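The Gripper Test Starts With Toy Bricks
Two soft-spoken sales pitches, one marble-patterned tabletop, and a long week of trying to believe the brochures

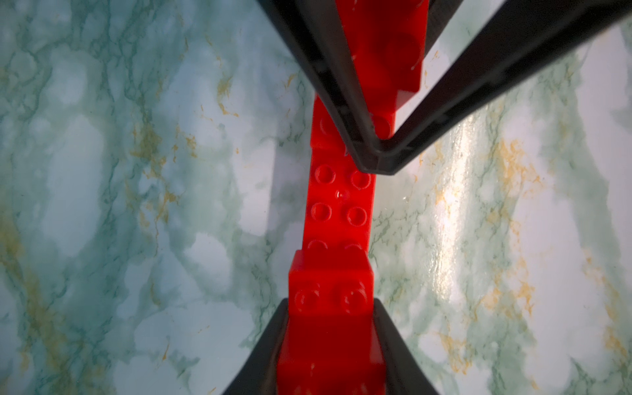
Red bricks between dark gray gripper fingers, seen from the wrist camera.

Fri 13 April

Yvonne Hartley has a drawer full of gripper brochures and a low opinion of most of them. The one on top promises "human-level dexterity out of the box." She reads it aloud in a flat voice and puts it back.

Hartley runs the test bench at Skedwood, a small shop that picks automation hardware for companies too busy to pick their own. For the past week the bench has belonged to two grippers that want the same customers. The Ivgate has angled plastic fingers and a short price list. The Lightfoot costs more, weighs less and arrives with a tablet app that plays a little chime every time it thinks it has done well.

"I turned the chime off on day one," she says.

The test is simple enough to explain to anyone. Pick up a stack of toy building bricks, carry it 300 millimeters, set it down, and don't let it come apart. Then do it again, 600 times for each gripper. Bricks sound like a childish choice until you try them. They're glossy and stiff, and a stack will stay together under a clean grip and pop open under a crooked one. A foam block, the usual trade show prop, forgives almost anything. Hartley has stopped watching demos that use one.

Ivgate's literature claims the angled jaws "self-center" a part. What they mean is that the slopes push a brick toward the middle as the fingers close, provided the brick was close to the middle already. When the arm came in a little off, the Ivgate still closed on something, reported success, and lifted half a stack. Its controller had no opinion on the matter. Closed is closed, as far as it knows.

The Lightfoot did better there. Its finger sensors noticed the bad grips most of the time and asked for another try. But each retry took so long that Hartley began answering e-mail between attempts, and the app logged every one of those recoveries as a first-try success. I asked her to show me that again, and she did. The screen was green from top to bottom.

Final score, if you want one: the Ivgate dropped or split the stack 41 times. No, the brochure doesn't mention that either.The cameras are a separate argument. Both makers will sell you one for the wrist, and both show it off over a plain black mat. Skedwood uses a marble-patterned surface with green veins, streaks of mustard yellow and a finish shiny enough to throw back a stripe of glare. Hartley's customers have scratched steel, wet conveyors and windows that face west, so she sees no reason to be kind. Red bricks on a pale surface ought to be easy to find. The Ivgate software found them, then lost interest in where the studs were whenever the lamp was moved. Lightfoot's did a steadier job, though it twice drew a neat box around a bright patch of tabletop.

A sales engineer from Lightfoot told me by phone that the glossy surface was "outside the recommended envelope." I asked which surfaces were inside it. He said matte ones.

There is a third way to go, and it's the one Hartley keeps coming back to. Buy the cheaper gripper, ignore its software, and run it from a Bascombe controller, a gray box that watches motor current and makes no promises about dexterity. She gave that setup a run of 330 picks before the bench was needed for something else. It caught many of the crooked grips that Ivgate's own controller had waved through. It also took her 2 days to set up, working from a manual that refers to a menu no longer in the product.

Would she recommend it? To a plant with a patient technician, maybe. To anyone hoping to unbox a robot on Monday and ship parts by the end of the week, she wouldn't recommend any of the three.

Both gripper makers say new firmware is due in September. Hartley has put the bricks in a bag, written the lamp position on the lid of the brochure drawer, and told them she'll run the same test when it gets here.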